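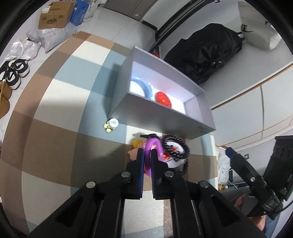 Toy pickup with the Trondness hand gripper, purple ring piece in the fingers.

We bought two Trondness hand grippers in August, at $896 for the pair, and I put off writing this until the budget for next year was settled. Short version: buy them, but price the extras first.

The fingers close parallel and the ridged pads hold curved plastic well. Ring pieces were easy from the first day. Plush toys and the little duck took more practice. Weight is fine for a morning. After 40 minutes without a break my wrist knows about it.

The list price leaves out spare pads, the mount and the charger – together those came to around $700 for us, and Wiremu Ruddock had to move money from the travel line to cover it. Ask for a full quote. Aarne Laitinen got one from Clorncombe too. Their unit was cheaper, but pads were sold only in sets with new fingers, so over a year the saving was gone.

Don't budget for props. Household toys, a cardboard box to put them in and a rug did the job.

Shipping was slow and the manual is thin. Support answered on a Friday evening, to their credit. We plan to order another pair once the pads on these wear down and we know what a year of running them costs.

Four stars out of five.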